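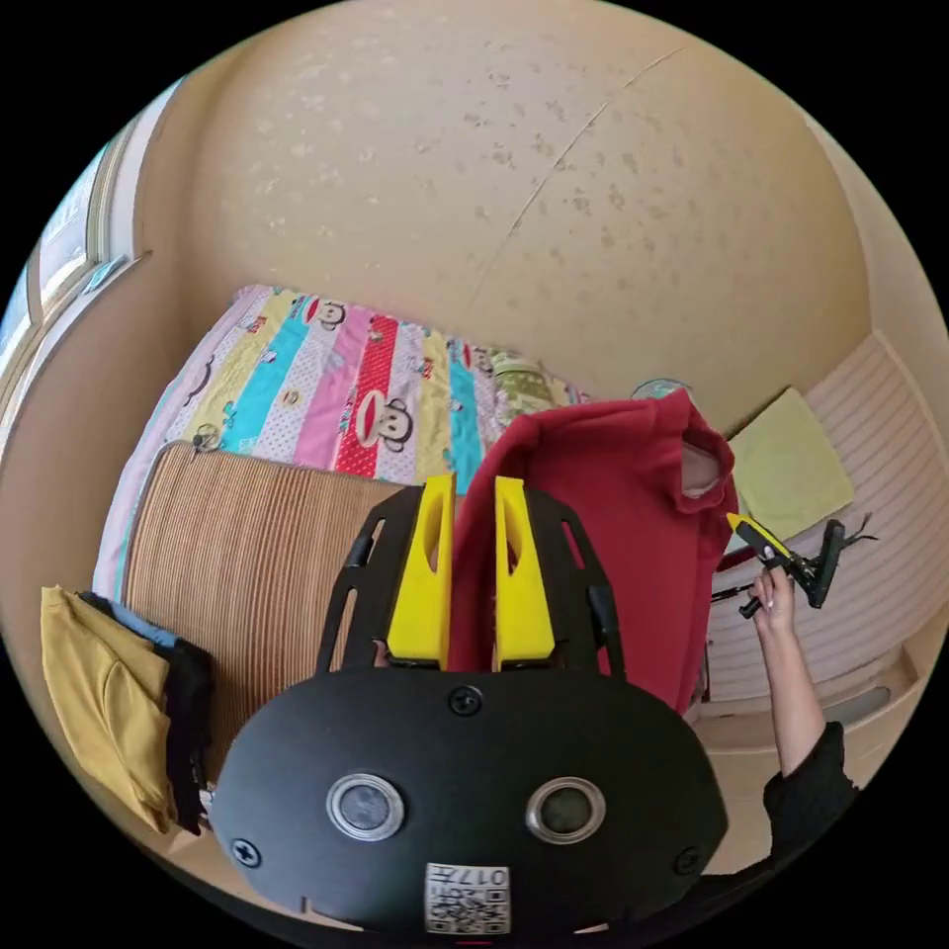

How do I write a company profile after a long time at one firm?

Careers > Working life > Profiles and CVs
Reading time: 2 minutes

tollgate_pm
I started at Leemans as a junior developer and have just been made head of data systems. The web team want a profile for the leadership page by the end of April, in the third person, 500 characters at most. I have had nine job titles here, and some of them were the same job with a new name. Do I list them all? Two of the teams I ran have been merged into other departments and I'm not sure they still count. They also want a portrait and have given no guidance on that.

rowanfell
Don't list them all. Start with the job you have now, then the year you joined and what you joined as. After that pick two roles that explain how you got from one to the other. If a team has been merged, say what it did and leave out the name. Readers outside Leemans won't know the old names anyway.

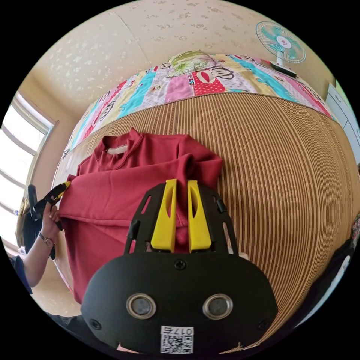

The portrait matters less than the text, but check what the rest of the page looks like before you have yours taken. If everyone else is in a suit, wear one. If not, something plain is fine. A dark red long-sleeved shirt like the one on the striped mat would do, as long as it's ironed and there is no pattern on it. Ask for a plain wall behind you. Send the web team the full-size file and let them crop it.

One more thing on the text. Get your manager to read it before it goes up. Mine went live with a project on it that was still confidential and it had to come down the same day.

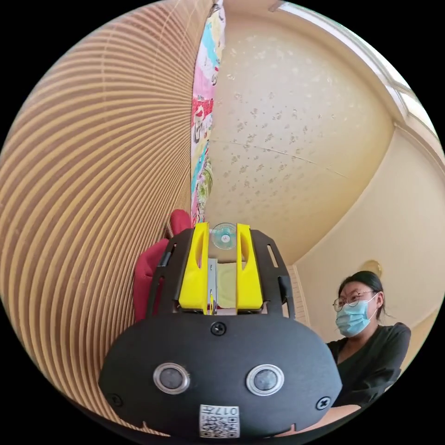
Wilma Vanhove
I'd disagree about leaving out the team names. When I moved from Sandwood to Dollum, the recruiter had searched for the exact name of my old team, and it was on my profile. Put it in brackets if you have the room. I agree about the job titles. Also write a longer version now, while you remember the dates, and keep it for conference programmes.

tollgate_pm
Thanks both. I'll put one team name in and see if it fits.

Contact us | © Jisel Community Help | Back to top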